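Teaching a two-arm setup to fold trousers - leader arms or hand guiding?

temolell_dan
Posted in: Demonstrations and teleop

I've been recording folding demos with two arms on a table, driven from a pair of leader arms. T-shirts went fine. Trousers are giving me trouble. I have 50 demos so far and threw away 17 of them on review, nearly all at the same step, where both grippers have the garment and pull it straight before the first fold.

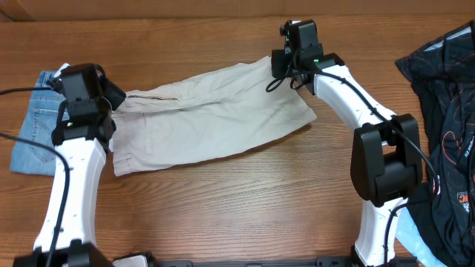
I hold the waist end with the left arm and the far end with the right. My problem is how hard to pull. I can't feel anything through the leaders, so I either leave a sag or drag the cloth out of one gripper. Would I be better off moving the arms by hand for this part?

barros_k
Replied at 19:40

Stay with the leaders. If you guide by hand, your hands and sleeves end up in the camera view, and the policy sees them in every demo and then never again when it runs. I lost most of March to that.

Have you tried slowing down? My discards dropped a lot when I took 2 seconds over the stretch.

Trallport
Replied at 20:05

Disagree with the above. You can guide by hand, save the joint positions and play them back with nobody near the table, then record the cameras on the playback. It's more work but the motion is cleaner.

barros_k
Replied at 20:11

Playback is fine for a box. Cloth never lies the same way twice, so the replay closes on air or on the wrong fold of fabric.

Trallport
Replied at 20:30

It does if you try to replay the whole task. I only do it for the stretch, with the cloth already gripped. 14 good ones out of the last 17 for me, on tea towels. I admit I haven't tried trousers.

temolell_dan
Replied at 20:52

Trousers are worse than towels. The waistband is thick and the legs slide over each other. I'll try the slower pull first because it costs nothing.

jistico
Replied at 21:15

Are you keeping any of the bad ones? If the cloth slips and you go back and pick it up again, that is worth having in the set. Mine only learned to regrip after I stopped deleting those. Bin the ones where you gave up halfway.

temolell_dan
Replied at 21:34

I deleted all of them, recoveries included. Will keep them from now on.

barros_k
Replied at 21:41

Keep a few. Too many and it starts dropping things so that it can pick them up again.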